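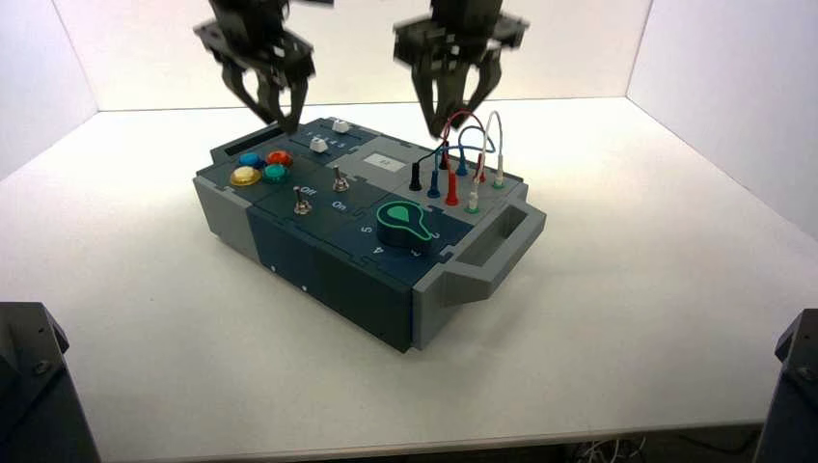 Can a machine do it yet? Chores, switches and fiddly jobs

I get asked this a lot by people who have read my tips on descaling kettles and unsticking drawers. Will a robot be doing all this soon? I love the question, so this page is my running answer, job by job, with tips for making each one easier whoever (or whatever) ends up doing it. Last changed 3rd July.

Pressing buttons
Yes, pretty much! A big domed button in its own colour is about the kindest thing you can hand a machine. It's kind to people as well. If your workshop has a row of identical black buttons, put a dab of enamel paint on each, and choose colours that are far apart. Red-orange, yellow, blue and green stay easy to tell from one another under a poor lamp. Wipe with a barely damp cloth and never spray straight at them.

Toggle switches
Nearly. A small metal toggle wants a push in exactly the right direction, and a claw coming down from above has to get beside it first. Label both ends, On and Off, and put the labels where a hand won't cover them. I did every switch on my bench after turning the extractor off instead of the lamp (twice in one evening).

Sliders
Getting there. The trick is to push low, near the track, so that the knob doesn't tip and jam. If yours sticks, blow the dust out with a hand bulb, then run it end to end a few times. A printed scale beside the track is a great help when you want to go back to yesterday's setting. No scale? Masking tape and a sharp pencil.

Dials
A dial with a pointed end beats a plain round knob every time. You can tell where it's set by feel, and there's something to grip. Stiff cooker knobs usually pull straight off: wash them in warm soapy water, dry them well inside, and clean round the spindle before they go back.

Plugs and leads
Ah, leads! Stiff things stay where you left them, and a bendy lead flops somewhere new each time you touch it, so this is the job I'd still back a person for. Pull by the plug and never by the wire. Match lead colours to plug colours, keep loops short, and do one at a time, back row first, so your fingers aren't fishing through a tangle. Our old Brullex tester came with leads long enough to skip with, and swapping them for short ones was the best change I made all October.

Folding washing
Not in my house. I watched a demonstration by Stolunska where a single tea towel took 163 seconds, and I was cheering by the end of it. Fold yours in thirds while still warm from the airer and they'll stack without ironing.

Wiping down
Robots do well on a bare, smooth, pale worktop, and so do I. Clear everything off before you start, wipe from the back towards you, and leave the front edge until last. Cables on the floor underneath should be bundled and tied up before anybody sweeps, with a broom or with wheels.

Next on my list are jar lids and duvet covers. I have high hopes for the lids.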